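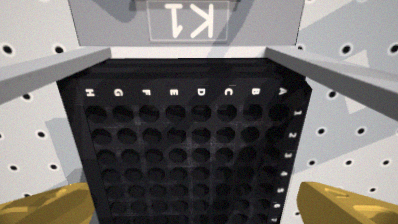

Black well plate in a gray holder, label K1.

Posted in: Building News / Tenant Meetings / Minutes

Hendgate Building Tenants' Meeting
Minutes, 17th September
Held in the ground floor meeting room

Chair: Ye-seo Bang
Represented: Skalville, Jurnlow, Noh, building management
Apologies: the upstairs accounting office

Minutes of the July meeting

Accepted with one correction. The note on the loading dock should say that deliveries may be left inside the roller door, not outside it. Building management will correct the copy on the notice board.

Matters arising

The leak over the second stairwell was repaired in August. The ceiling tile has not been replaced. Management has the tile and is waiting for the painter, who will do the stained wall at the same time.

The spare keys for the bike room have been found. They were in the mail room drawer. They will stay at the front desk from now on and must be signed for.

Parking

There are 26 spaces in the rear lot. Noh reported that its staff often arrive after the morning deliveries and find the lot full, with several cars that do not show a tenant permit. Jurnlow said some of these belong to its own people, who have permits at home but have not put them in the car. Ye-seo Bang asked every tenant to remind staff that the permit has to be on the dashboard.

Skalville asked if spaces could be assigned by company. This was discussed at some length. Noh was in favor. Jurnlow was against, as its headcount changes during the year and it did not want to be held to a fixed share. Management said the leases promise parking but do not promise any particular space, and that repainting the lot is not in this year's budget. Left as it is for now. Management will put a notice on cars without permits for a month and report back. No cars will be towed during that time.

The visitor spaces by the front door are for visitors only. Two complaints were received about a van left there over a weekend.

Heating

The boiler service is booked for the first half of October. Heat will be off for one morning. Tenants who need a steady room temperature should tell management ahead of time so that portable heaters can be set out. Skalville said it would send a list of rooms.

Jurnlow said its north offices were cold all last winter and that the thermostat in the hallway does not seem to do anything. Management believes it was disconnected when the hallway was remodeled. The heating contractor will be asked to look at it during the service. Jurnlow asked that this be put in writing, and it is recorded here.

Kitchen

The new dishwasher is in use. The instructions are taped inside the cabinet door. Please do not put knives in the top rack.

The refrigerator will be emptied on the last working day of each month. Anything without a name on it will be thrown out. Noh asked if sauces and salad dressings could be left alone. Agreed, if they are in date.

Coffee will go on being paid for by the tenants in equal shares. The supplier has raised the price and the new monthly share is $19 for each company. No objections. Jurnlow asked for decaf to be added to the order and this was agreed.

Fire drill

The last drill went well except that the east door stuck. It has been planed down and now opens freely. Noh needs to name a new floor warden, as its current one is leaving. The next drill will be before the end of the year and will not be announced.

Any other business

Jurnlow will have carpet laid in its front office next month. There will be some noise and the elevator will be busy in the early mornings.

Skalville asked for the recycling to be picked up more often. Management will get a price.

The lost property box is full. Items left there since spring include umbrellas, a lunch bag and a child's jacket. Please check it.

Next meeting to be set by email. Items for the agenda should go to Ye-seo Bang.

We use cookies to remember your settings and to see how this site is used. Accept all | Manage cookies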